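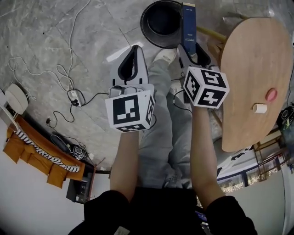 News & Media | Company Announcements

Jultden Approves Two-Year Equipment Plan for Hand-Held Gripper Data Collection

March 15, 2024 – Jultden, a provider of packing and order-handling services, today announced that its board has approved a two-year equipment plan covering the purchase, upkeep and replacement of hand-held grippers used to record everyday handling tasks. The recordings will be used to train the robotic arms the company intends to install at its Plarkasar distribution center.

The plan provides for 62 pairs of hand-held grippers, to be bought in two stages. The first stage covers 12 pairs and the associated cables, power supplies, marker cubes and spare finger linings. The second stage covers the remaining pairs and will be released once the first group has completed a full review period. Both stages will be supplied by Patilora under a single framework agreement signed in February.

Under the approved method, an operator holds one gripper in each hand and carries out ordinary tasks such as picking up a box, holding it upright and setting it down. The printed markers on the cubes fixed to each gripper allow the position of both hands to be followed during the task. Work takes place in furnished rooms as well as in the warehouse, so that the resulting data reflects the range of surfaces, lighting and floor layouts in which goods are handled.

"Our earlier budgets treated data collection as a minor cost attached to the purchase of robot arms," said Cinzia Morelli, Director of Capital Planning at Jultden. "That left the sites short of basic items. A gripper with a worn lining or a damaged cable is out of service until the part arrives, and under the old arrangement every such part needed its own purchase request. The new plan gives the sites a stock of spares and the authority to use it."

Budget Structure

Spending under the plan is divided into three lines. The first covers the grippers themselves. The second covers items that wear out or are easily damaged, including finger linings, cables, power strips and printed markers. The third covers the working space, meaning tables, shelving, storage cases and the objects handled during recording.

Jultden has chosen to hold the second line separately from general site maintenance. During the trial that preceded the plan, small parts were charged to whichever department had funds available at the time, and the true yearly cost of keeping a pair of grippers in use could not be stated with confidence. Separate records will now be kept for each pair from the day of delivery until it is retired.

The company has also set aside a reserve for changes in design. Should Patilora issue a revised gripper during the term of the agreement, Jultden may exchange undelivered pairs for the newer version at the agreed price. Pairs already in use will not be exchanged during a recording project, as mixing versions within one set of recordings would require additional checks.

Results of the Trial

The decision follows a trial conducted by Ďurica, the company's operations planning unit, in which operators completed 156 recording sessions. The trial was intended to establish how much equipment a recording team needs in order to work without interruption, and how that equipment should be laid out.

Ďurica reported that delays were caused most often by cabling and power. Teams spent time moving power strips, replacing cables of the wrong length and clearing floor space before a session could begin. As a result, the plan specifies a standard cable set for each pair, with two lengths provided, and a written layout for each type of room. Site managers will be expected to confirm the layout before a team is assigned.

The unit also recommended that each team hold a spare pair on site. The board accepted this recommendation for the Plarkasar location, where most recording will take place. Smaller locations will share spare pairs from a central store – an arrangement that will be looked at again before the second stage is released.

"The spare pair was the item we debated longest," Morelli said. "It is a large share of a small site's budget for something that may stay in its case for weeks. At Plarkasar the volume of work clearly supports it. Elsewhere we want to see the usage records first."

Delivery and Staffing

The first 12 pairs are scheduled for delivery to Plarkasar in the coming quarter. Each pair will be inspected on arrival, entered in the equipment register and issued to a named operator. Operators will receive paid training in the use and daily care of the grippers, including how to inspect the finger linings and how to report a marker that has become scratched or difficult to read.

Jultden will fill the operator positions first from its existing packing staff. Employees who apply will keep their present grade and length of service, and may return to their former duties at the end of any recording project. Supervisors will receive a separate briefing on scheduling and on the handling of recordings made in shared rooms.

The purchase of robotic arms is not part of the present plan. A proposal covering the arms, their installation and the related safety work will be placed before the board after the first-stage review. The company has made no commitment to a supplier for that purchase, and the framework agreement with Patilora does not extend to it.

Firms wishing to be considered as suppliers of tables, shelving or storage cases for the recording rooms may request the specification from the Jultden purchasing office. Separate offers are invited for each category, and a firm may submit an offer for one category only. Prices should include delivery to Plarkasar and should remain valid throughout the first stage.

About Jultden

Jultden packs, stores and ships goods for manufacturers and retailers. Its main distribution center is located at Plarkasar. Operations planning, including equipment trials and site layout, is carried out by its Ďurica unit.

Media inquiries may be directed to the Jultden communications office. Questions regarding the equipment plan will be forwarded to the Capital Planning department.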